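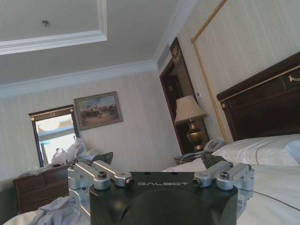

Week 9 handout -- Failure cases: garment handling on soft surfaces

Read before lab. Bring the event log printout from last time, we will mark it up together.

Background, quick. Neltano bedroom trial, two arms, shirt work done on top of a bed instead of a table. The fault everyone calls "the Monday stop" is run 119. Both arms holding one shirt, right arm pulls, left arm does not let go, protective stop. No one hurt, shirt seam torn, one fingertip pad replaced. Small event. We spend a whole lecture on it since nearly every layer got something wrong.

Sequence from the log (times are seconds into the run)

Left grasp confirmed. Right grasp confirmed. Lift. Planner asks for regrasp on left side. Left gripper gets open command, width reading does not change. Planner goes ahead anyway. Right arm starts its pull at 374. Force climbs on both wrists. Stop at 3 seconds after that.

Look at the gap between the open command and the pull. The planner waited for "command accepted", which the gripper driver sends as soon as the message arrives. It never waited for "fingers open". Those are two different signals and the state machine treated them as one. Write this down, it comes back on the final.

Why didn't the left gripper open? Teardown found thread from the hem wound into the pivot on the left hand. Fabric had been pinched too deep, past the pad and into the linkage. See Fodmont notes, section on grasp depth. 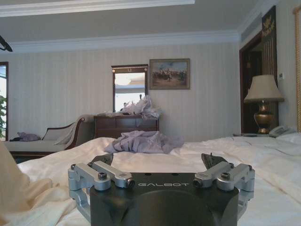

Page 4

Grasp depth on a bed

On a table the height is known. On a duvet it isn't -- the surface gives, folds stand up, and a heap of cloth on top can be the same pale color as what's under it. Wrist view helps with where the cloth is, not much with how deep you are into it. Things to check from the wrist view before closing:

- both fingertips visible and nothing between them yet
- is the cloth heap separate from the bedding or does it run into a fold
- is there slack bedding close to the linkages, not only near the tips

That last one was missing from the Tanddale checklist. Their list was written for a bench with a hard top, and it got copied over without anybody rereading it. The approach height was copied too.

Force limits

The stop threshold was set per arm. Each arm was under its own limit for most of the pull. Nothing was watching the two together, so two arms stretching one shirt looked like two arms each doing a normal job. Gondal controller does support a combined limit. It was off by default. Question for discussion -- should it be?

Also the retry counter. Log shows 3648 width readings with no change on the left gripper over the whole session, all written at "info" level. No warning raised. A stuck gripper should not be info.

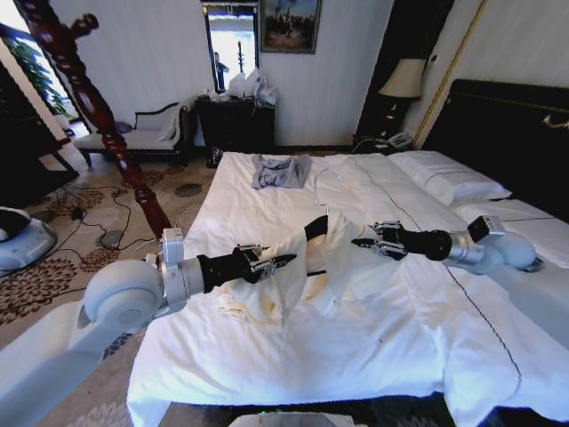
Fig. 3. Two-arm hold on a shirt over the bed.

With both grippers on one garment the arms are coupled through the cloth. Loose folds = low force, fine. Once the slack is gone force rises fast, cloth does not stretch much before a seam takes the load. So the controller needs to know three things: is the other hand still closed, how much slack is left, and which way the other arm is about to move. In run 119 it knew none of them.

Other hazards to mark on your own risk sheet: wire hangers left on the bed (hook can catch a finger link or a sleeve), cables on the floor where the operator walks, a bedpost inside the swing of an arm. People walk up to a bed to straighten something. They do it without thinking. During the trial the rule was arms paused before anybody reaches over the mattress, and the log has two entries where that was skiped.

After a stop

1. Leave the stop on. Do not press resume to "see if it clears".
2. Look at both hands. Which one is holding, which one was told to open.
3. Support the garment before releasing anything. Stored tension goes somewhere.
4. Open by hand from the pendant, one gripper at a time.
5. Check pivots for thread. Use the light.
6. Save the log BEFORE power cycling. The buffer is lost otherwise, this is how we lost the run before 119.

Fixes made so far: planner now waits for measured width, combined limit turned on, approach height raised. Not fixed: the log levels. Slack estimate is still a guess.

For lab: redraw the state machine with a wait on measured opening and a timeout. Decide what hapens at timeout, and say why your choice is safe with the second arm still holding cloth. One page, hand drawn is ok.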